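Repair or replace? Council e-waste fees going up

Page 2 of 3

samira_k wrote:
So the tip wants 70 bucks a trailer load now, e-waste included. 13/04/2021 it kicks in. Got two old towers in the garage and I'm half inclined to keep them going out of spite.

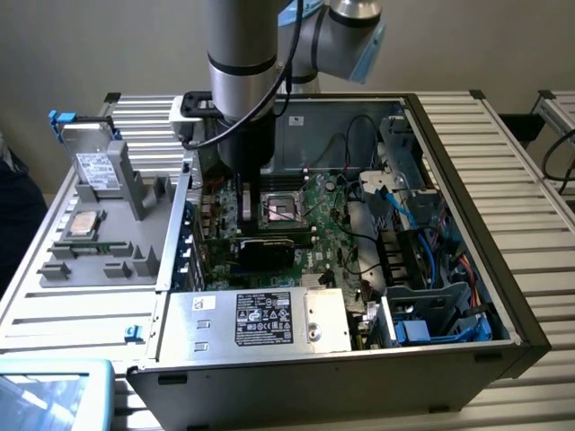
Re: Repair or replace?
domeck29 wrote:
Seventy is steep but fair enough – someone has to pull the stuff apart. Mate of mine paid 350 for a new board last March when the old one was fine. Power supply. Always check teh power supply.

tamer_r wrote:
Disagree. Old desktops chew power. Keep the drive, bin the rest. Green boards full of tired capacitors, not worth your arvo.
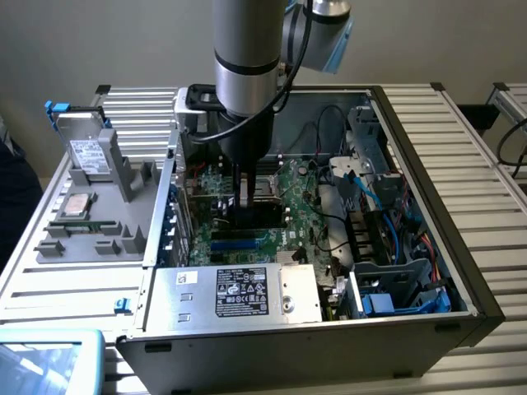 Vol. 3, No. 29
The council newsletter has the fee table if anyone wants to read it, back page. Reckon tamer's wrong btw. My Pomeo box sits there doing backups, barely moves the meter. Fees just push people to dump stuff in the bush – seen it out past the servo already.
– yayra

tamer_r wrote:
Barely moves it? Did you measure? Mine did, plug-in meter, left it a week. Went in the skip.

samira_k wrote:
Settle down you two. Question was whether to strip them first. Do they take the bare case as scrap metal, no charge? Cards out, brackets out, screws in a jar.

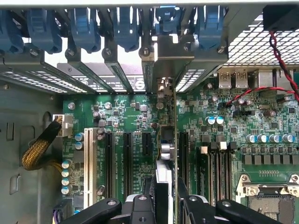 Rang them at lunch, on hold forever. Bare steel is free if the plastic's off it. Boards still count as e-waste but they go by weight so no drama. Will do the first one this weekend, definately keeping the fans.

domeck29 wrote:
Keep the screws too. You'll want them.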